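How to Ship a Framed Print Without Paying for the Fancy Kit

Every packing supply store wants to sell you an "art shipping system." I bought one once. It was two sheets of foam and a box with the word FRAGILE on it, and the print still arrived with a crushed corner. I have since mailed 16 framed pieces with ordinary supplies and had one claim, which I will get to.

What follows works for frames up to the size of a small window. Anything bigger, or anything you would cry over, should go to someone who does this for a living.

What you need

A box at least two inches bigger than the frame on every side
Corner protectors (fold them yourself from scrap cardboard)
Painter's tape and real packing tape
Bubble wrap, the small kind
Two flat sheets of cardboard cut to the size of the frame

Step 1: Deal with the glass

You will read that a big X of tape across the glass stops it from breaking. It doesn't. What tape does is hold the pieces together so they don't scratch the print. Use painter's tape, cover most of the surface, and fold one end over so the buyer can peel it. If the frame has acrylic, skip the tape and lay down a sheet of clean paper.

Step 2: Corners first, then wrap

Frames break at the corners. Put a protector on all 4 and tape them to each other across the back, never to the finish. Sandwich the frame between the flat sheets, then wrap the whole thing twice. Danica Spahić, who sells a lot more prints than I do, swears by three layers. I have not seen the third one earn its keep.

Step 3: Pick the box and look it over

Used boxes are fine, whatever the carriers hint. Press on the walls with your thumb. If the cardboard stays dented or feels soft, recycle it. Fold the flaps back and forth and check that the creases haven't started to split. A long box is handy for narrow frames, but long walls flex, so it needs more padding down the sides than at the ends.
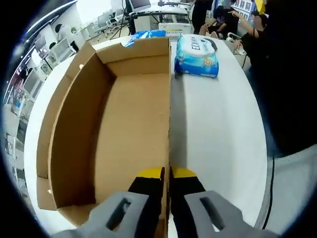 Step 4: Pad, close, shake

Lay padding on the bottom, stand the frame on its long edge, and fill the gaps until nothing shifts. Crumpled paper works as well as those air pillows – better, in my view, as paper doesn't pop. Close the flaps and shake the box. If you feel a thump, open it and add more.

Step 5: Tape and label

Run tape down the center seam and across both ends. Write "glass" on it if you like. I doubt anyone reads it.

A word on insurance

My one claim was for a $200 print. I got paid, but only after I sent a receipt and pictures of the packing from before I sealed it. Špela Zupan had one turned down for having no packing pictures at all. Read the exclusions before you pay extra, and look for the word "glass" in them.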